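## 4. Setup Rules for Shared Tabletop Cells

The rules in this section cover what an operator must do before and between episodes. They do not cover the control software or the force limits of the arm, both of which are fixed in the Reden site manual and are the same at every cell. We wrote them after comparing recordings from our two sites, Tendale and Serthorpe, and finding that much of the disagreement between them came from how the table had been prepared.

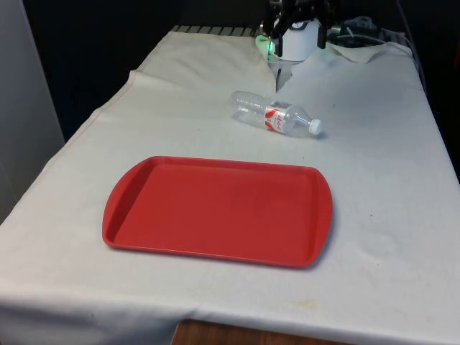 **Figure 3.** Tabletop cell with a red tray and a plastic bottle on the cloth, gripper at the far end of the table with its fingers open.

Earlier work in our group treated the table as background. An operator cleared it, put down the objects for the task, and pressed start. Under that practice the cloth, the cables and the resting pose of the gripper were left to habit, and habits differed. One operator at Serthorpe smoothed the cloth before every episode. Another did it once in the morning. Neither was wrong under the old instructions, which did not mention the cloth at all.

### 4.1 Scope and terms

A *cell* is one table, one arm and the fixed camera that records it. An *episode* is a single attempt at a single task, from the start signal to the return of the gripper to its rest pose. A *block* is a run of 17 episodes with the same objects and the same cloth. The operator may change the positions of the objects inside a block but may not swap an object for another of the same type.

We use "must" for rules that void an episode when broken and "should" for rules that are logged but do not void it. The first draft used "must" throughout, and operators quickly stopped reporting small breaches. The split between the two words was proposed by Nuria Sotomayor during the January review and has stayed in place.

### 4.2 The work surface

The cloth must cover the whole area the gripper can reach. Bare wood along the front edge is allowed as long as it lies outside that area. Wrinkles are allowed. We considered asking for a stretched or clamped cloth and decided against it. A clamped cloth gives cleaner recordings, but it also hides one of the conditions we want the policy to handle, and the clamps themselves add hard edges near the workspace.

Stains and marks on the cloth do not void an episode. They should be logged at the start of the block, in plain words, with a rough position such as "front right" or "near the base." A cloth must not be turned or replaced inside a block. We lost two blocks at Tendale to this. In both cases the operator had turned the cloth to hide a mark, which was a reasonable thing to do and was not forbidden at the time.

Folds are treated by height. A fold that stands higher than the rim of the lowest object on the table must be pressed flat before the start signal. A lower fold may stay. Loose corners at the far end of the table should be tucked away from the path of the wrist, and any split in the cloth near the base of the arm should be checked at the start of each block. A split that has grown enough to catch a finger link voids the next episode until the cloth is changed, and changing the cloth closes the block.

### 4.3 Object placement

Objects must be placed by hand with the arm in its rest pose. The operator sets the larger object first. For tray tasks this means the tray goes down before the bottle, with its long side running across the table and its handles free of the cloth on both sides. A handle that sits under a fold changes the first contact, and in our records this was the most common cause of a grasp that worked at one site and failed at the other.

Bottles may be upright or lying down. A bottle lying down must be at rest before the start signal. The operator should wait for it to settle and should not prop it with a fold of cloth. Caps must be on. Labels may face any way, and the label direction is not logged. We kept it out of the log on purpose — every extra field made the other fields less reliable, and we found no task in which it mattered.

The space between objects is set by the task card. The operator reads the card, places the objects, and compares the result with the reference picture on the screen. A match by eye is enough. A Serthorpe trial with printed floor marks under a thin cloth gave tighter positions but slowed each reset, and operators began to work from the marks and ignore the card.

### 4.4 Gripper and cables at rest

At the start signal the gripper must be open, empty, and clear of all objects. The status light on the wrist must be visible to the operator and must be in the ready state for that site. The two sites use different light colors for ready, an accident of purchasing that we have not corrected. The color is printed on a card at each cell, and staff who move between sites must read it before their first block.

Cables are the part of the setup on which we changed our minds. The first version required that all cables be out of the camera view. This was hard to meet with the arm mounted on the table, and operators met it by pulling cables tight, which put load on the connectors. The current rule has two parts. Cables must be outside the reach of the gripper with the arm fully extended. Spare length should be looped at the far end of the table, on the side away from the task objects, and left slack. Cables in view are acceptable. A cable that moves into the reach area during an episode voids that episode, even if nothing touches it.

No cable may cross the front edge of the table, where the operator stands.

### 4.5 People in the workspace

The operator must have both hands off the table before giving the start signal and must keep them off until the gripper is back in its rest pose. If an object falls to the floor, it stays there until the end of the episode. If an object rolls toward the edge, the operator lets it fall. This was the rule that new staff found hardest to follow, and it is the one we repeat most often in training. Reaching in to save a bottle voids the episode and is entered in the safety log as well as the task log.

A second person may watch from behind the operator. The second person has access to the stop button and may press it at any time without giving a cause. A stop is never counted against the operator or the block. Episodes ended by a stop are kept in the archive with a separate tag and are left out of the success rates in Section 5.

### 4.6 Logging

The log for each block has a fixed header and one line per episode. The header records the site, the cell, the operator code, the cloth condition and any marks. The episode line records the start time, the result and a free comment. Comments are optional. In the first set of 530 episodes collected under these rules, 19 were voided by the operator at the time of recording. A later check by a person at the other site voided 2 more, both for a fold over a tray handle.

We do not claim that the low number from the later check shows that few faults were missed. The person checking used the same fixed view as the recording and could not see the far side of the tray. A second view would help, and the Vogler mount now being fitted at Tendale leaves room for one.

### 4.7 Points left open

Three matters are not settled. The first is lighting. Both sites have a dark area behind the table, and shadows fall softly on the cloth at both, but we have no rule for how bright the surface should be, and the light at Serthorpe changes when the door to the corridor is open. The second is cloth age. A cloth that has been in use for many blocks wrinkles differently from a new one, and we have not decided when it should be retired. At present the operator decides.

The third is how to treat objects that have worn. A tray that has flexed through many grasps may have handles that give more than those on a new tray. We record the date each object enters service, and we replace any object with a visible crack. Beyond that, the choice is left to the site lead. We tried a simple bend test with a fixed weight, but the readings depended on who held the tray, and the test was dropped before the second round of collection.

Changes to these rules take effect only between blocks. A proposed change is sent to both sites, tried at one of them, and then adopted or refused at both. While a trial is running, its episodes carry the version number of the trial text, so that they can be separated from the rest during analysis.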